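Éloge de la dînette qui ne fait pas de bruit

J'ai longtemps cru qu'un bon jouet devait répondre à l'enfant. Chez nous, la cuisine précédente chantait, grésillait et souhaitait bon appétit en trois langues, et nous avions fini par lui retirer ses piles un dimanche, avec un peu de honte et beaucoup de soulagement. Celle qui l'a remplacée se tait. Son micro-ondes affiche 01:30 en chiffres blancs, quoi qu'il arrive, et cette minute et demie qui ne s'écoule jamais me paraît d'une grande sagesse — on y cuit un gâteau, une soupe, une chaussette, le temps qu'il faut à l'histoire pour se raconter.
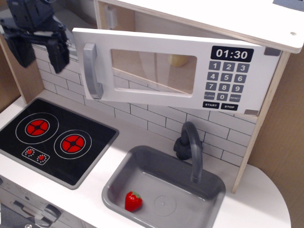

Ouali m'écrit que je suis injuste avec les sons, que sa fille apprend justement à patienter en attendant la sonnerie, et qu'une cuisine muette finit vite par servir d'étagère. Je l'entends bien. Mais il me semble que les enfants sonnent très bien tout seuls, et le « ding » de mon fils, lancé depuis le couloir, vaut toutes les puces électroniques du monde.

Ce que j'aime aussi, c'est que presque tout y soit dessiné. Les deux plaques de cuisson sont imprimées, rouges et noires, cerclées de blanc, et les petits boutons de réglage aussi. On ne peut pas les tourner, alors on fait semblant, et faire semblant est bien tout le travail de cet âge-là ! La porte du micro-ondes, elle, s'ouvre pour de bon, avec sa poignée grise et sa fenêtre. 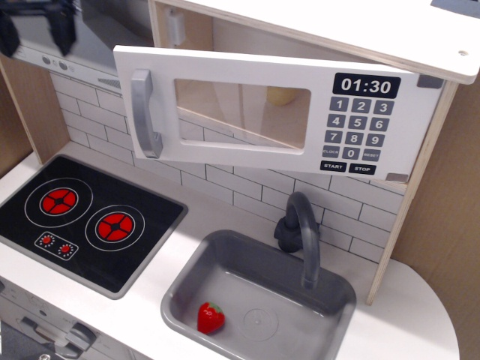

J'ajoute qu'un jouet pareil vieillit doucement. Une porte, des charnières, un évier en plastique gris : quand quelque chose se desserre, on prend un tournevis, et l'enfant tient la vis dans sa paume avec un sérieux de chirurgien. Notre ancienne cuisine, elle, est partie à la déchetterie pour un faux contact que personne ne savait atteindre, et j'y pense encore avec regret chaque fois que je range les casseroles du petit, le soir, à côté des miennes.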